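Monday, late

Took the bus out to Fernmont for the robot open day, which Lurdes had been on at me about since April. Left at ten past one, got off a stop early out of pure confidence, and walked the rest along the ring road with a lorry for company every four seconds.

The badge desk gave me number 485 and a lanyard that said PRUKOTIER in letters you could read from the moon. The person before me was 404. I asked what had become of the ones in between and the lad said they were "distributed differently", so that's me told.

Talk first, in the Whitelaw room. Celeste Loureiro did it, and she was good – quick, a bit cross, no slides of children smiling at tablets. She runs the bench side and plainly thinks the welcome speech should have been shorter. So did I. A man in the second row asked whether the arms would be taking his job and she asked him what his job was. He said he was retired.

Then we went round in groups of seven. Ours had Lurdes, me, two sixth-formers with excellent questions and three people who had come for the sandwiches (egg, curling, all gone by three). The Zivovwood stand was handing out pencils. I have two. Lurdes has nine and won't discuss it.

The lab bench was the bit I'd come for, and I stayed there through two groups until my feet went.

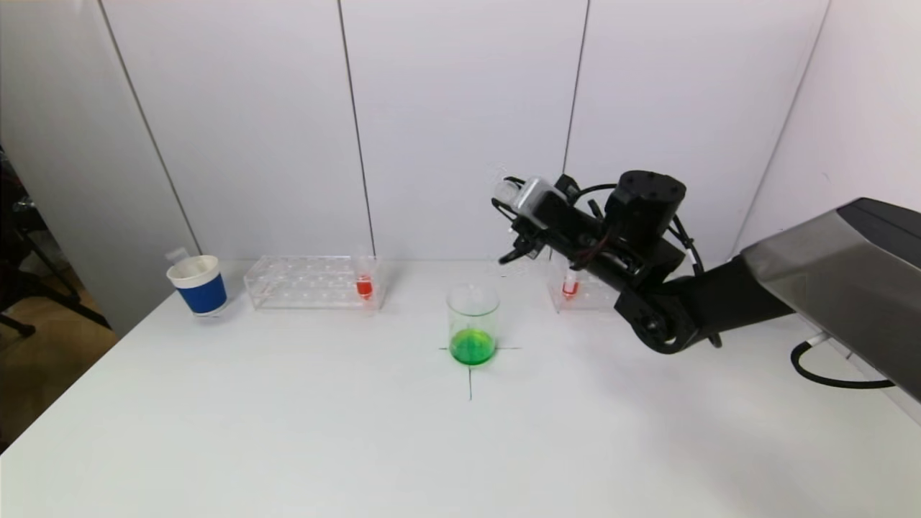
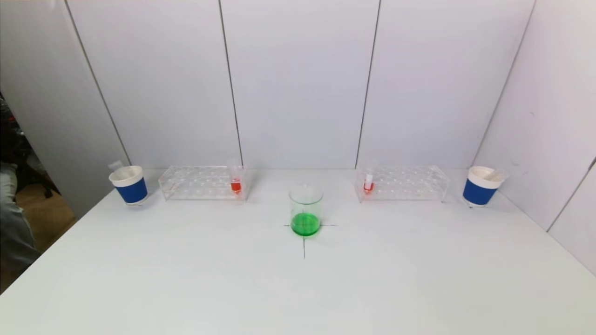

I did thirty-one years in a school prep room, so I have opinions about benches, and I was ready to be sniffy. I wasn't, much. What got me was how little they put out. The green stuff had its beaker parked on a cross drawn on the table, and I thought of all the times I told Year 9 to put things back exactly where they found them, and it never once crossed my mind to draw on the furniture. I asked Celeste what one of those arms costs. She said "more than the bus", then gave me a figure for the gripper alone, 2343, and I forgot to ask in what.

Missed the 4.40. Lurdes ate a Prukotier mint at the stop and said she'd go again next year. My feet are in the washing-up bowl as I write. Must ring the dentist tomorrow, and find out whose umbrella I've come home with.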